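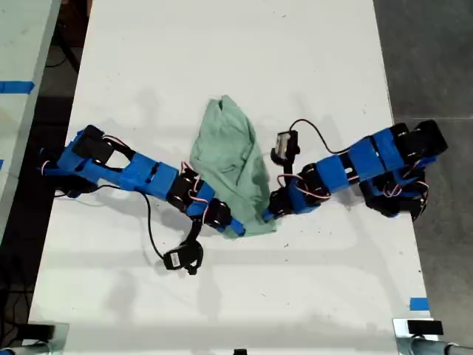
Green cloth on the white table

Walks > Who we are > About Sitthichai Walking

April | by the Sitthichai office

G'day, and thanks for poking around the page most people skip! I'm the one who answers the phone here, plans the routes and (on a bad week) washes the minibus, so I figured I should be the one to write it.

Sitthichai Walking runs small guided walks through the Dultilwood hills and down to the coast at Sanach. I started it after years of dragging friends up the same ridge every long weekend, until one of them told me to start charging. The first season was five walks and a lot of burnt porridge. We now have 114 kilometres of track on the books, all of which I've walked in both directions, some of it in weather I wouldn't wish on my in-laws.

The big one is the Grustedwood Traverse. It takes five days, climbs to 800 metres on the second morning and finishes with your boots off in the shallows at Sanach. You carry a day pack and we move the rest by road. The huts are plain – bunks, a gas ring, a long table – but the view from the Grustedwood verandah at 6 am is my favourite thing in the world, and I've never got tired of making people get up for it.

If five days sounds like too much, the Dultilwood Loop is a day walk with a swimming hole at the halfway mark. The oldest person to finish it with us was 80, and she beat me to the car park by a good ten minutes.

We keep our groups small enough to fit in one minibus. I like knowing how everyone takes their tea, and the tracks are narrow in the fern gullies anyway. We stick to the formed path, we scrub our boots at every cleaning station, and we take our rubbish home.

Spring's my pick for wildflowers. Autumn is better for clear skies and quiet huts, and if you don't mind a cold nose you'll have the upper ridge pretty much to yourselves. Ring or email if you're not sure which walk would suit you. I do love a chat about socks.

Comments (3)

trackmuppet: Did the Traverse last autumn. Knees have forgiven me, would go again.

Wombat_Hill: Is the swimming hole open to dogs?

sandgroper2: Can vouch for the sunrise from the verandah. Take a beanie!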